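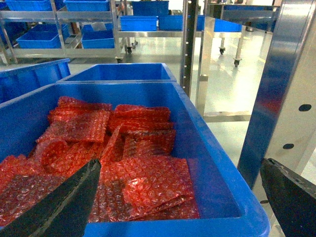
December

By Rhiannon Maddocks

Hello all, and thank you for being patient with me on this one. I know the last report was mostly about what we hadn't bought yet, so I'm pleased to say this one has some packing in it!

The short version is that the packing materials store at Coston is up and running. The racks are in, the bins are on them, and the pink bubble pouches have finally replaced the paper wrap for the small parts that go out to Nustwood. We ordered 400 of the medium size to begin with, thinking that would see us through to the new year, and then the Nokiso order landed and I had to ring round for more. The total through the store since the start of the grant is 1,698 pouches, all sizes, which is a lot more bubble wrap than I ever expected to have opinions about.

The main thing you asked me to look at was whether we really needed the steel racking or could have made do with the old wooden units. I was in two minds about this at the beginning (it was the biggest single line in the budget, and I did wince). I've come round to it completely. The old units sagged in the middle and you couldn't wipe them down properly, and if you slid a full bin along a shelf it caught on every join. Cường Tạ did the layout and he was very firm that everything should be reachable without a ladder, so that's how we've done it. 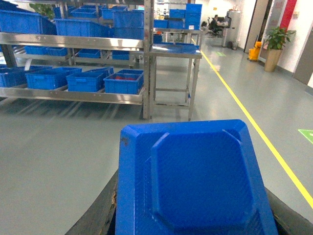 Bins took me longer to sort out than the racking did. We went through three suppliers before finding a size that suited the pouches, and I'd still like a few more of the shallow ones. Keeping to one colour was Cường's idea, and I argued against it because I wanted a colour for each product. Well, I've given in. With blue bins side by side along the lower shelf you spot the one with something red in it straight away, even from across the floor, so the pouches rather label themselves. We may still need proper labels for the clear film, and I've put 38 card holders on the next order so we can try them out.

I should mention the floor too, as part of the money went on it. The old surface was dusty and the dust got into everything, pouches included. We had it resealed over a long weekend and the yellow line repainted while we were at it. The line is there to keep the walkway separate from the working side, and people had got into a bad habit of parking stock on it when the racks were full. 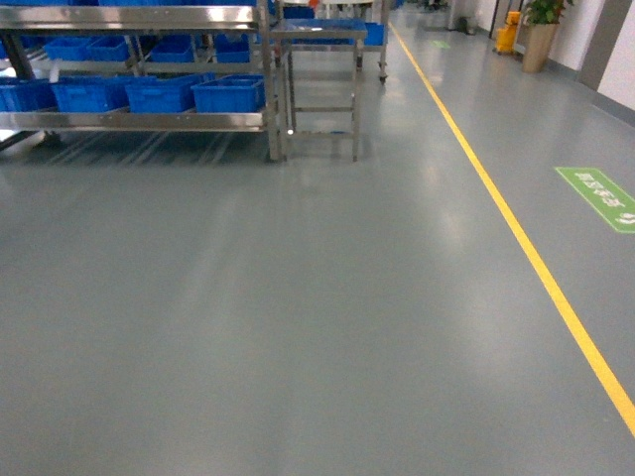 That habit has mostly gone, I'm glad to report. I did a walk round first thing on Thursday, before the early shift had properly got going, and there was nothing I wanted to move. Deliveries from Dương still tend to turn up all at once, though, and when they do we're short of somewhere to put the outer cartons while they're being emptied. I've asked for a quote on a small trolley bay near the back door and will send it on when it comes.

Now for the bit that isn't finished. The pouches go into the bins any old how. I'd hoped to have them stacked flat, same way up, so that a packer could take one without looking, and we tried it for 5 days. It was lovely to look at and took far too long. They slide about, they curl, and the moment somebody digs for one near the bottom you're back to a heap.

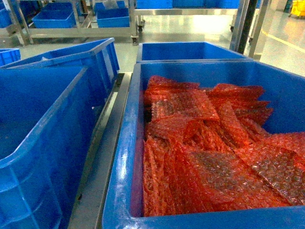

Cường thinks we should stop fighting it and put fewer in each bin, and keep a spare bin behind to top up from. I'd like to try cardboard dividers first — they cost next to nothing and we've got plenty of offcuts. We'll do a fortnight of each and I'll let you know which one the packers moan about less.

Spending is in line with the plan apart from the extra pouches, and I've moved a little across from the signage money to cover those. The sheet with the figures is coming separately. Could you let me know whether you want the trolley bay treated as part of this grant or as a new request? I don't mind which, but I'd need to get the form in before we close for Christmas.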